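Prosser: a small table of healing times, and why you should not lean on it

README, version 2, last changed June 2, 2018
Kept by Bảo Bạch

What you are getting

One file, prosser_main.csv, with 1049 rows. Each row is a claim, found in a printed or online source, about how long a stitched wound takes to heal or when the stitches ought to come out. A second file, prosser_sources.csv, says where each claim was found. There is no patient data in either file. No one was examined, measured or asked how they felt.

I started collecting these because I kept seeing the same numbers in leaflets, first aid books and advice columns, and I wanted to know who had counted. In most cases I still don't know. If you came here hoping for a table of how long skin takes to mend, please go and find a proper study. What I have is a table of what people say about it, and people say a great deal on very little.

Where the rows came from

Three places. The largest share was copied out by hand from leaflets and handbooks. The next came from Akness, an older list of health advice pages that had been sitting on a shared drive without a README of its own. The rest came from Prakia, a scrape of advice columns that I would not have used if I had read it properly first. Prakia repeats itself constantly. The same paragraph turns up under different headings, sometimes with the number changed and nothing else.

After taking out exact copies, 996 rows remain. I have left the copies in the main file and marked them in the column called dup, so you can disagree with me. Near copies are not marked. I tried, gave up, and would be suspicious of anyone who says they did it well.

Columns

claim_id: a number with no meaning. Gaps are from rows I deleted early on and did not write down. That was careless.

body_part: as the source gives it. "Face" and "cheek" are kept apart. "Limb" is there too, and is no use to anyone.

days_low and days_high: the range in days. Where the source gave one figure, both columns hold it. Where it said "a week", I put 7. Where it said "a week or so", I also put 7, and set vague to 1. Please look at vague before you draw a chart.

closure: stitches, staples, glue, strips or not stated. Not stated is far too common.

event: what is supposed to have happened by then. This is the column that matters and the one most people skip. "Stitches out", "closed", "healed" and "back to normal" are four different things, and plenty of sources slide from one to another inside a single sentence.

cites: 1 if the source names something that can be looked up, 0 if not. A 1 does not mean I looked it up, or that the thing named agrees with the claim. I followed a handful, and came out of it trusting this column less than before.

Notes on the word "closed"

A wound can be called closed the moment its edges are held together. It can also be called closed when the surface has grown over. Sources seldom say which they mean. A leaflet that promises closure on day one and a handbook that promises it in the second week may not be disagreeing at all, yet in this file they look like a quarrel. 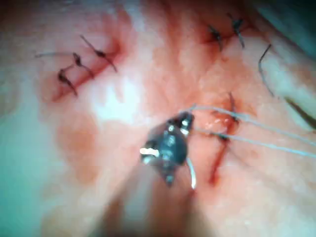
Gripper tip at the wound, with curved needle and suture strands.

The column for closure records only the kind of thing used to hold the edges. It has nothing on the thickness of the thread, the spacing, the depth, or who did the work. I would expect all of those to matter more than most of what is written down, but expecting is not knowing, and the sources are silent.

The same goes for age, smoking, diabetes and all the other things that any nurse will bring up within a minute of being asked. They are missing because the claims are made about nobody in particular. "A cut on the hand heals in ten days." Whose hand?

Things that have already gone wrong

An early copy of the file was passed around under the name Kumport. It has days_low and days_high swapped in the rows taken from Akness. If your low numbers are higher than your high numbers, that is the copy you have. Throw it away.

Somebody took the mean of days_high over the whole file and put it on a slide as "average healing time". It is nothing of the sort. It is the average of some sentences, many of them copied from each other. Averaging them does not turn them into evidence, and adding more of them won't either.

In November I went back through the body_part column and found "back" used both for the back and for the back of the hand. I have fixed the ones I could trace. I doubt I found them all.

What it might be good for

You could use it to see how advice spreads, or how a range shrinks to a single number as it gets passed along. There are some nice cases of that among the leaflets – a range in one printing, only the lower end in the next. You could use it to teach someone why a tidy table can be a poor source. I have seen it used to test code that reads ranges out of text, and it seemed all right for that, though the person doing it was easier to please than I am.

Do not use it to decide when anybody's stitches come out. Ask whoever put them in.

Licence and changes

Use it as you like. Say where you got it, and say which version. If you fix something, send me the row and a copy of the page it came from. I won't take corrections from memory, including from people who have stitched a lot of wounds, because memory is how half of these rows came about.

Version 2 adds the vague column and drops a column called quality. That one held my own marks out of five for each source. When I scored a batch again without looking at the old marks, the two sets did not agree, so it went.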